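Why Do Blocks Have Letters on Them?

Okay, I love this question, because blocks look like the simplest toy in the whole world. It's a cube. It doesn't light up. It doesn't beep. And still I could play with a pile of them until dinner!

A plain wooden block is for building. Once somebody puts a letter on it, though, it does a second job. You can stack it AND you can read it. Put three of them next to each other and you might get CAT. Move the C away, slide in an H, and now you're wearing it on your head.

I keep my blocks in an old Turari tin (the lid is bent, so it makes a horrible noise). When I was little I thought the letters were in there to be collected, like stickers. Then one morning in January I pushed a few together by accident and made the word GO. Just 2 blocks! I yelled so loud the dog left.

Number blocks are sneaky in a different way. Take a 1, a 7 and a 4. Line them up like that and you get 174. Swap the last two and it's 147, a smaller number, and you didn't add or take away anything. The place where a block sits changes what it's worth. Grown-ups call this place value, and it's the reason 2,697 is so much bigger than 7, even though there's a 7 right there at the end of it.

So the row matters. If your blocks are all over the table, your eyes don't know where to start. Squeeze them into a line, nice and snug, and your eyes go from left to right like they do in a book. I push from both ends at once. Pushing from one end makes mine curve like a banana.
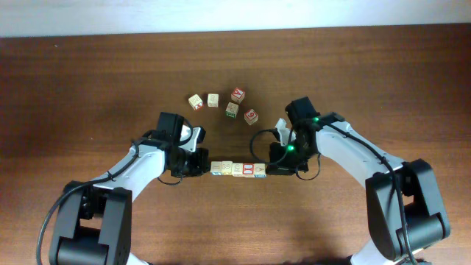 My class at Stillham does it with a ruler behind the blocks, one reader wrote to me, and then nobody's word goes crooked. We also mix letters and numbers to make secret codes, and you have to leave a gap between the two parts or it's too hard to crack.

A ruler! I'm trying that. And the gap is a great idea, it works just like the space between words on a page. Try it with your own name first, then your age, with a gap in the middle.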